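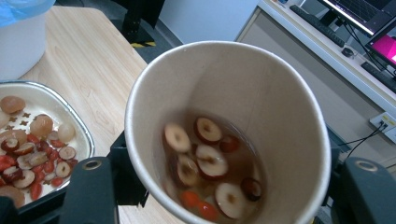
Tea station, collection gallery

Last updated: 25th October

Print this page | E-mail this page

Quick page so people stop asking me for pictures in the hallway. It covers the tea task, handheld grippers only, no arm yet. Text is rough, will fix later. Carmela Olmedo has the long version in the Ulness folder if you want the protocol with all the field names.

What we're after: short demonstrations of making a fruit tea by hand with the gripper tool. Pick up a cup, get dried fruit into it, water, carry, put down. The learner gets the wrist camera view plus finger width and pose. No labels typed during the take, we do them after.

Cup in the fingers

Tall plain paper cup between the two fingers, tipped a bit toward the camera so you see down inside. Jujube slices and a couple of goji berries in a shallow pool of pale amber water at the bottom. This is the view we want in every take at least once - contents visible, both fingers visible, rim not hidden.

Watch the squeeze. Paper cups give, and a squashed rim changes the finger width reading for the whole rest of the take. Fidelina's rule is close until it holds and then stop. If you hear it crinkle, let go and start over.

Water only after the fruit is in. Other order is a different task name (we have 12 takes of it, they're parked, please don't add more).

Fruit tray

White tray with the metal rim, left of the cup. Longans up one end, jujube slices and goji heaped together lower down. The heap is on purpose. Early sets in January had everything sorted in neat rows and the policy learned rows, then fell apart on a messy tray. So heap it, stir between takes, turn the tray a little.

Longans are the hard ones. Round, wrinkly, they roll off the finger tips. Jujube slices are flat and stick to each other so you often get two. Two is fine! Keep the take, mark it "multi". Goji singles are basically luck, dont chase one berry for a minute and a half.

Table and the rest of the room

Light wood table, bin with the blue bag at the far corner, desk with the monitors and keyboards over on the right. Leave all of it in view. Fidelina Agudelo asked whether we should hang a sheet behind the table and the answer is no, background clutter is half the reason for recording in a normal room. Move the bin now and then. Don't tidy the cables for the camera.

Screens can be on or off, pink or black, whatever. One thing - if someone has mail open on a monitor, minimize it before you record. We had to drop 17 takes from Alvarado over that and it was a boring afternoon.

The yellow and black tape around the foot of the stand stays on. People walk backward when they're holding the gripper.

Numbers so far

29 good takes of the full sequence, 20 more of fruit only. Target for the fruit only set was met last week, so full sequence please from now on. Rejects are mostly fingers out of view or a start with the gripper already closed. Start open. Always start open.

Before you record

Gripper open, lens wiped, dry cup. Say the take name out loud, wait a beat, go. Same on the end, hold still for a second after you let go of the cup or the trimmer cuts the release off.

Tip the old tea out in the sink down the hall and not the bin, the bag leaks. Fruit that has been handled is for recording, no snacking, there's a clean bag in the cupboard for that.

Uploads go to the Fletora share, folder name is task, initials, take. Use the Graris checker first, it catches missing pose data in a few secconds and saves me an e-mail to you. If it says "gap" and the gap is at the very start you can ignore it. Anywhere else, redo the take.

More pictures when the lids and spoons sets get going. Questions to Carmela, she's at the station most mornings.

Get station updates by e-mail: enter your address to join the newsletter. Unsubscribe any time.

This site uses cookies to remember your settings. Accept | Manage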